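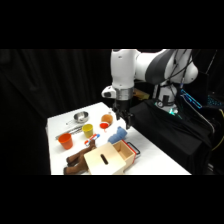
Page 2 of 2

Print this ticket | E-mail this ticket

Ticket 590 – white table, finish marking under soft items
Product: Uteck tabletop, white
Site: Drirnham, curtained bay
Reported by: Jhair Alvarado
Assigned to: Édgar Cárdenas
Status: closed, monitoring

Problem
Faint orange smudges on the white surface after plush toys have been left in place overnight. Household items stored on the same table leave no marks. Smudges do not come off with a dry cloth.

Log
09:10 – Cleared the table. Marks confirmed at the right-hand side, where the orange round plush is normally kept. Nothing at the light blue one.
09:40 – Rubbed a damp white cloth on the orange plush. Color transferred. Same test on the light blue plush: clean.
10:15 – Tried Flanuvitz surface cleaner, diluted, 70 ml to 1000 ml of water. Marks lifted after two passes. No change in gloss.
11:00 – Checked the black curtain and the black cloth on the stand for dye transfer. Both clean.
14:30 – Orange plush hand washed in cold water until the rinse ran clear. Left to dry away from the table.

Cause
Loose dye in the orange plush, carried by moisture left on the table after wiping. Not a fault in the tabletop finish.

Resolution
Dry the surface fully before putting soft toys back. Wash new plush separately before first use. Replacement top from Cuadros canceled.

Print | E-mail

Comments (3)

jalvarado: No marks after a week with the washed one back in its usual spot. OK to close.

e.cardenas: Closed. Reopen under the same number if it returns.

tmk: Same problem here with a red cushion. Cold wash took three rounds, and the cleaner at that dilution was fine on our table – we did rinse it afterward.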